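New glasses, old glasses, and what I learned about progressives

Posted Jan 27, 2019

I have worn glasses since fourth grade and never gave them much thought. Single vision, one pair, replaced when they broke or when the eye doctor moved the number up a notch. Last November that changed. I was holding menus out at arm's length and taking my glasses off to read the back of a medicine bottle. I'm 48, so none of this should have surprised me, but I put it off for most of a year anyway.

The exam itself was quick. Dr. Tekleab (Bereket Tekleab, for anyone local to Ededthorpe who is looking for someone) has the office over the old shoe repair place, and he does the whole thing himself, including the drops. He told me my distance prescription had hardly moved. The reading part was the problem. He gave me three choices: two separate pairs, bifocals with the line, or progressives. I asked which one he wore and he said progressives for most things and a separate pair for the computer.

I went with progressives. If you haven't had them, the top of the lens is for distance, the bottom is for reading, and the strength changes gradually in between. The catch is at the sides. Down and to the left or right there are areas where things look smeared or swimmy. You learn to point your nose at what you want to look at. That sounds like nothing, but I have been looking at things out of the corners of my eyes for my whole life and it took some unlearning.

The first week was bad. Stairs were the worst of it. The steps are exactly where the reading part is, so when I looked down the floor seemed closer than it was, and I held the rail like somebody twice my age. I also got a headache every afternoon by 2 and I was short with people at work. Danylo Hordiienko, who sits across from me and has had his for years, told me to stop switching back to my old pair at home. I had been doing that every evening as a treat. He said I was starting over every morning.

He was right. I put the old pair away and wore the new ones from the time I got up until I went to bed. By day nine or ten the stairs were fine. By the end of the third week I had stopped noticing, except when backing up the car, which still feels odd. I turn my whole head now and probably look more careful than I used to.

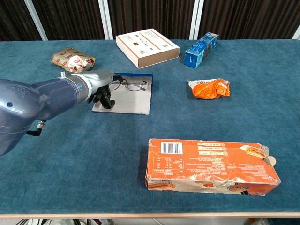
The frames took longer to choose than the lenses did. I had assumed I could get something small. It turns out (at least this is what the fitter told me) that very short lenses don't leave enough room for all three zones, and you end up with a thin strip for reading. Finn Nolte did my fitting, and he had me try on a lot of frames before he would let me look at prices. He wanted some height below the pupil. He also marked the lenses with a felt pen while I stood and looked at a spot on the wall, and then made me do it again because I had been holding my chin up. If your fitter doesn't do the marking with you standing in your normal posture, ask for it. My sister had hers done sitting down and bent over a counter, and she had to send them back.

I wanted plastic because my last two metal pairs left green marks on my nose. Finn said that was a coating issue and that the nose pads could be swapped for silicone ones. I haven't had the trouble again, but it's only been two months, so I'll update this if it comes back.

On cost: I'm not going to list everything, because insurance makes it meaningless to compare. I will say that the lenses cost more than the frames, which I wasn't ready for, and that the anti-glare coating was worth it for night driving. The blue light coating I skipped. I asked Dr. Tekleab about it and he shrugged.

A few things that helped, for anyone about to do this:

Clean them with plain dish soap and lukewarm water and dry them with a clean cotton cloth. I used my shirt for thirty years and every pair I owned had the same cloud of fine scratches. Don't use the lotion kind of dish soap. It leaves a film.

Don't lay them down on the lenses. Everybody knows this one and I still did it until this winter.

Go back for the adjustment. It's usually free. Mine were sitting a little low, and when they were bent up by a tiny amount the reading part landed where it should. I had been tipping my head back to read for two weeks and blaming the lenses.

Keep the old pair, but in the car or a suitcase. If it's in the bedroom you'll put it on.

I still take the new glasses off to thread a needle or pull a splinter. Being nearsighted, I see better up close with nothing on at all, and I don't plan to give that up. Sille Kjærgaard, who is in my Thursday sewing group, wears hers on a cord so she can do the same thing. I bought a cord and wore it for one day. It kept catching on my coat zipper, and I gave it to my mother, who likes it.

The computer is the one place I'm not happy. The middle zone is narrow, and with a wide monitor I end up sweeping my head back and forth like I'm watching tennis. I lowered the monitor by taking away the book it stood on, which helped my neck but not the sweeping. I may end up with the separate computer pair after all. Fedir Boiko wrote to me after my last post to say he bought cheap single vision ones set for screen distance and leaves them on his desk, and that he wishes he had done it first. If anyone else has gone that way, I'd like to know what distance you had them made for. Mine measures 60 centimeters from the bridge of my nose to the screen, if that matters.

Next time I'll get back to the kitchen shelves, which are up but not painted. I have the primer. It's been too cold in the garage to use it.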